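Search this site Search Enter keywords

A grasp fault in simulation, and what was done about it

September entry, workshop notes
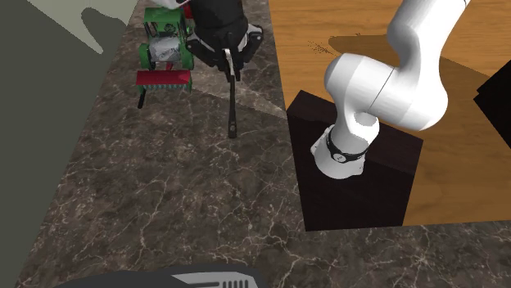 The purpose of this entry is to record a fault that affected the Ganham test series over the winter and was traced only last month. It is set out here in some detail so that anyone maintaining a similar program may check their own settings before relying on their results.

The series requires a simulated arm to take hold of a long, thin object, lift it clear of the counter and set it down in a new position. Each run was scored automatically. Of the first 80 runs, 70 were recorded as successful, and on that basis the controller was approved for transfer to the physical arm at the Sirkwood workshop.

The transfer did not go well. On the physical arm, the object turned between the fingers within moments of being lifted, and on 3 occasions it was dropped outside the marked area. One of those drops landed close to an operator who was standing inside the line while the arm was powered. There was no injury. The matter was nonetheless recorded as a safety incident, and all physical work was stopped that afternoon.

The review began with the gripper, as the fingertip pads supplied by Van Acker had recently been replaced. They were found to be within tolerance. Attention then moved to the simulation, where two errors were identified.

The first was in the contact model. The friction value for the fingers had been raised during an earlier exercise to stop objects jittering in the grasp, and it had never been restored. At that setting a narrow object could be held near one end without rotating, whatever its weight. The controller had learned to favour exactly that kind of grasp.

The second was in the scoring. A run was marked as a success when the object's centre rose above a set height, with no check on its angle and no check that its lower end had left the counter. A tall object stood on end could therefore satisfy the test while still touching the surface. When the logs were replayed with the correct check in place, a good many of the recorded successes did not stand.

I accept responsibility for the second error. The rule was written for short blocks and I did not revise it when longer objects were added to the Skoltent object set.

The following changes are now in force. Friction values are stored with each run and compared against the bench measurements before any results are released. The scoring rule requires clear space under the whole object for 5 seconds. No person is to stand inside the line while the physical arm is powered, including during set-up, and the first transfer of any new controller is to be carried out at reduced speed.

The series is being repeated from the beginning under the new rules. The earlier figures have been withdrawn and should not be cited. Readers who hold a copy of the winter summary are asked to discard it.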